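Plukura build log, posts from the shared shop

Arm number two is running on the white table. Toy kitchen set for objects, toaster oven on the right, plate at the top. Working on grasp planning this week.

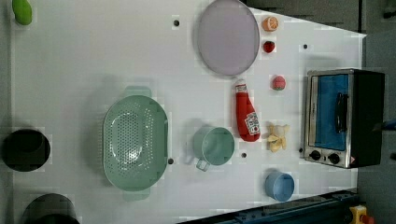

Ayane Tamura asks whether the wrist is still the printed one from June, and what it does under load.

Same design, new print. The June part crept at the clamp: 3 mm of droop at full reach after an evening of holding position. The new one has thicker walls and a metal insert at the bolt. Droop is now too small for my dial indicator to tell apart from the table flexing.

Controller is a Qiu board, secondhand. It drops a packet on the servo bus now and then. I log every drop with a timestamp. 742 in the last long run, nearly all of them while the shoulder was accelerating. That points at the supply, so the supply gets its own cable next.

Grasp results so far, by shape. Round things are easy if the approach is straight down. The peach and the orange half both go. The ketchup bottle on its side is fine when the jaws close across the body, and poor when the planner picks the cap end.

The peeled banana is the worst object in the set. The flaps give the planner a lot of edges and it likes all of them. I have stopped tuning for it.

Colander: handle grasps only. The planner kept proposing the rim, which puts the jaw tips into the perforated part at a bad angle. Added a keep-out region over the basin. Crude, but it took one line in the config.

Toaster oven door is a separate problem. Pulling a horizontal handle through an arc means the wrist has to rotate with the door or the jaws slip. Current approach: compliant wrist, slow pull, give up after a force limit. The limit is set low on purpose.

The planner is Zandwood, unmodified except for the cost weights. Up to 21 candidates per object, scored, best one tried first. More candidates than that and the cycle time gets annoying on this laptop.

Calibration: I redo hand-eye every time the table gets bumped. It is a shared shop, so the table gets bumped. Distgate has a nicer routine for this — it wants a printed target and a clear table, and I have one of the two.

Total attempts logged on this arm: 1,337. The log is plain text, one line per attempt, object name first. Ask if you want a copy.

Next up is the new supply cable, then the door again with a longer pull. Wrist files go up after I fix the insert pocket, which is still a bit tight.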